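# skolto-marmalade

Transcribed marmalade recipes from parish cookbooks, newsletters and the backs of envelopes. Version 3, 2020-02-28.

## What you get

- `recipes.csv`: 1253 rows, one per recipe
- `units.csv`: what we think "a teacup" meant
- `notes/`: arguments, mostly about pith

Quantities are in grams where the original allowed it. "Sugar until it looks right" has been left as a string. Please don't open a ticket about it.

## Known problems

Rows 600 to 1000 come from the Salgado scans, which were made through a plastic sleeve. Fractions suffered. Any recipe calling for 12 lemons probably wants 1/2.

`boil_time` is in minutes, except in the December batch, where Nicanor used hours. He has been spoken to.

Tangerine recipes are tagged `orange` if the author called them oranges. Marit disagrees, at length, in `notes/tangerine.md`.

## Licence

CC BY 4.0. Jars welcome.
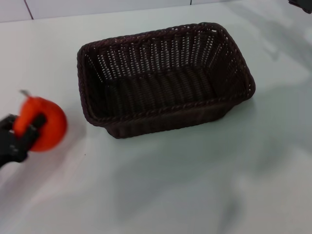

**Rurnumari Preserves Club, Records Table**

Corrections go to Hajar Metwally, with the page number. Opinions on thick-cut go to Mounir Benkirane, who has plenty already.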